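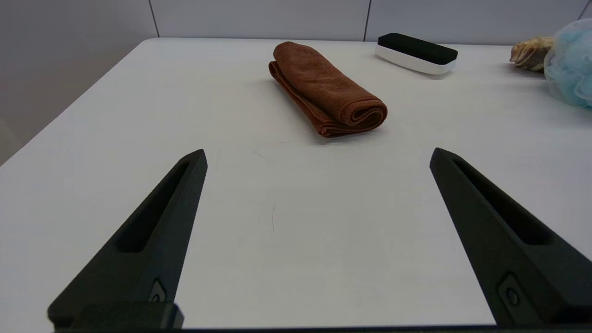
Ok so the planner rewrite. Quick post before I lose the thread, because I've been in this code since August and I'm already forgetting why half of it looks the way it does. The job is grasp selection from the wrist view: depth in, candidates out, score them, hand the winner to the motion planner. Works great on anything with a definite shape. The eraser at the back of the table gets a clean box and a clean grasp axis and everybody's happy. The brown towel in the middle is where it all goes sideways – long folded strip lying on the diagonal, one end rolled over, and my segmenter wants to call the rolled end its own object. So I get two masks, two grasp axes, and a scorer that flips between them every few frames.

First fix was dumb. Smoothed the scores over 9 frames. Flipping got slower, that's all. Do not recommend.

Second fix was Shih-chieh's idea and it's the one that stuck. Merge masks first, score after. If two masks share a long boundary and the depth step across it is small, treat them as one thing and fit the axis to the union. I had it the other way round for months because the old Osness pipeline did it that way and I copied the order without thinking. Swapped two function calls, deleted a pile of code, towel problem mostly gone. Still wrong when cloth is bunched up into a ball but I'm leaving that for now.

Numbers, for people who like them. Replayed the same 71 logged views through both versions. Old one changed its mind mid-approach in 50 of them. New one, 2. Both of those had the fingertips poking into the mask, which is a differnt bug.

About that bug. The fingers are always in view at the bottom, so I mask them out with a fixed polygon per gripper opening. Fine when wide open. As they close, the polygon lags the joint state by a frame or so and you get a sliver of black finger leaking into the point cloud, right next to the thing you want. Scorer LOVES that sliver. Nice straight edge, strong depth. Ibrahim Balogun suggested rendering the finger model at the current joint angle and using that as the mask. Obviously correct, slightly more work, on the list.

Other stuff, fast:

Timestamps now come from the driver and not from whenever my callback wakes up. Should have done this on day one.

Config moved out of the launch script and into its own file. If you pulled Wanico before this and your thresholds vanished – sorry, check the readme.

The mesh sponge gets its own post. Depth on netting is full of holes and I dont have a good answer yet.

Next up is the rendered finger mask, then porting the merge step over to Kinyua so the other arm gets it too. Code is pushed, tests are thin, tell me what breaks.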